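Clarnach Strata List
Message 2 of 2 in thread: hall table, bowl, and the bigger question of booking hours

From: Tomoyo Tsuchiya
Subject: Re: Hall hours and the parking problem

Hi all,

Replying to the message from unit 14, quoted further down. It raises four points and I have tried to answer each.
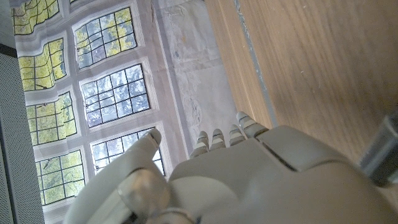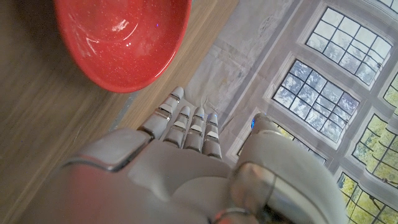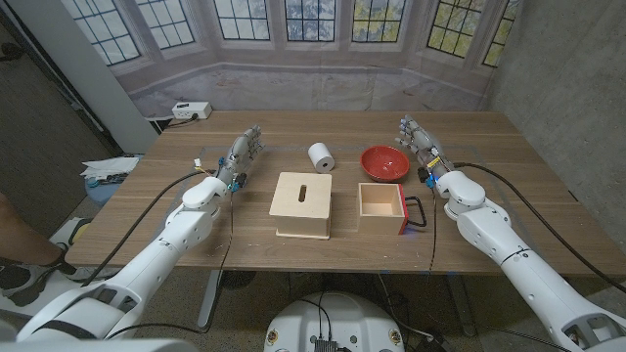
3 minute read

> I'm in favour of the common room being used more, but the current
> arrangement isn't working for those of us on the ground floor. Bookings
> run past ten at night, the visitor bays are full by six, and the
> heating stays on until morning. I'd like to see the hours cut back
> to nine. Also, has anyone looked at what we pay Wodier for cleaning?
> It seems like a lot for one room and a hallway.

On hours. The bylaw says the room closes at 10 p.m., and that includes packing up. Most bookings respect this. The ones that don't are mostly family dinners where the clean-up starts at ten instead of finishing then. I would sooner enforce the hour we have than move to nine, which would rule out anyone who works until six and wants to host a meal. My suggestion is that the booking form ask for an end time of 9:30, leaving 30 minutes to put chairs away and wipe down. The damage deposit would be held back if the fob log shows the door in use after ten. We already have that power and haven't used it.

On parking. There are eight visitor bays. Two of them have been occupied by residents' second vehicles for most of the winter, including a grey Honda that has had a notice on the windshield since before the snow. Under the bylaw a visitor may stay 90 hours in any month, and after that the strata can have the vehicle towed. I have written to both owners. If the bays are cleared we will have a better idea of whether evening bookings are really the cause of the shortage.

People hosting more than a dozen guests should also be told that Lostomska Street has free parking on the north side after 6 p.m. Quite a few newer owners don't know this. I'll add it to the confirmation email.

On heating. The baseboard heaters in the common room are on a manual dial, so they run until someone turns them down. A programmable thermostat was quoted at $273 installed, including the cover plate. The room has its own meter and the bill for February was well above what it should be for a space used a few evenings a week. I think we should go ahead, and it is small enough to come out of the maintenance line without a special vote. If you object, please reply to the list before the next meeting.

On cleaning. The Wodier contract covers the common room, the ground floor hallway, the lobby glass, both stairwells and the garbage room, so it is more than one room and a hallway. It renews in the spring. I've asked them for a price with the stairwells done every second week, and I will ask one other company for a quote on the same work so we have something to compare it with. The garbage room should stay weekly. We tried cutting it once and had fruit flies until Thanksgiving.

One related item. The cupboard under the counter is full again. If you have left serving dishes, folding chairs or extension cords in there, please label them with your unit number or take them home. Anything unlabelled at the end of the month goes to the thrift store. The coffee urn belongs to the building and stays.

Unit 14, if I have missed anything from your message, let me know and I'll put it on the agenda. The meeting is at 7 p.m. in the common room, and the side door will be unlocked from 6:45.

Tomoyo Tsuchiya
Unit 2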